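Home Gallery Rooms Odds and Ends Say Hello

The White Room, September 2023

Hello again! I've finally got round to putting up a page for the white room, which some of you have been asking after ever since I painted the walls in March – 32 hours of it, and my shoulder still knows. Emília Jelínek lent me her good stepladder and Obsa Gudeta lent me his opinions (mostly about the shelf, which he wanted a hand higher).

I'd always fancied a room where nearly everything was white and the colour came from the small things. So the desk is white, with little round knobs that I'm far too fond of, and the wall unit over it has open cubbies and an arched door with a latticed panel. I haven't filled the square ones yet – I keep thinking about books, then thinking about dusting.

The flowers on the desk are pink and green, just a small vase of them. The chairs don't match and I like them that way, one grey with a curved back and the other navy. Then there's the vanity table, all carved curvy legs, with its oval mirror on top. I paid 20 pounds for it and spent some 100 more getting it home, so it wasn't quite the bargain I told my sister it was! The little wooden tray lives there now, and I'm still looking for a lamp to go with it.

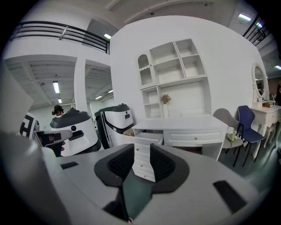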